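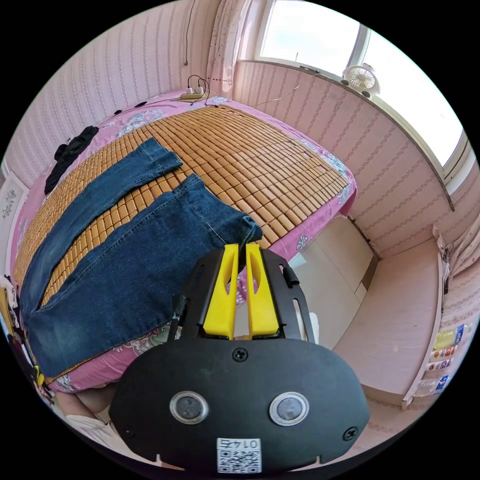 Faded jeans, mid-blue wash, laid out on a bed.

Services > Clothing Repairs and Alterations > Frequently Asked Questions

Last updated: December

How short can you take up my jeans?
As short as you like, though we can't put any of it back. Bring the shoes you plan to wear with them. People come in wearing thongs, get pinned, and ring us a week later having discovered boots.

What is an "original hem" and do I want one?
It means we keep the factory edge, with its worn-in ridges and orangey thread, and reattach it higher up the leg. It costs more than a plain hem because it takes longer. On a straight leg it looks good. On a serious flare the old hem will be wider than the spot it has to join, and Etelka Hegyi will tell you so at the counter in fewer words than I've used.

How much does it cost?
A plain denim hem is $39. Original hem, zips and crotch repairs are quoted once we've seen the damage. We don't quote from photos any more, having been sent several that were mostly carpet.

Do I need to wash things before I bring them in?
Yes. Wash and dry them the way you normally would, at least once, and twice for new cotton denim. It shrinks, mostly in length, and it doesn't care that you've just paid to have it shortened. We also send back anything that arrives with dog hair woven into it or half a beach in the pockets.

Can you fix the inner thigh?
Usually. We put a patch behind the thin area and darn over it in a thread close to the colour of the fabric. You'll be able to see it if you go looking, and if other people go looking that's between you and them. Come in while it's thin and fuzzy. Once you can get a hand through, the price goes up.

Will the repair be invisible?
No.

How long will it take?
Hems are ready in two working days at Urville and a bit longer at Laryea, where everything goes across in the van. The fortnight before Christmas is its own season. If you need trousers for a work do in December, bring them in November, along with the rest of the town.

Can you take in the waist?
Up to a point. Two sizes is about where we stop -- past that the back pockets start drifting toward each other and you end up with something resembling a single large pocket. For bigger changes we'd suggest different jeans.

My zip has gone. Is it the whole zip?
Often it's only the slider, and Maximiliano Bravo can swap that while you go and get a coffee. If teeth are missing the whole thing has to come out. Please don't try pliers first.

Do you do wedding dresses?
We don't. We did one, and it turned out well, and we'd like to leave it there. Paloma Baptiste in Grustdale does bridal and has the nerves for it.

I lost my ticket. Now what?
Give us your name and tell us what the garment looks like. "Blue jeans" will not narrow things down. Brand, size and the nature of the injury are all useful.

What happens to things I don't pick up?
We text, then ring, then text again in a slightly different tone. After three months unclaimed clothes go to the op shop in Zakitz. If you recognise your own trousers on somebody there, they're theirs now.

Where do I park?
Behind the Urville shop, off the lane. The spot next to the bins belongs to the bakery and they are up at 4 am with plenty of time to write notes.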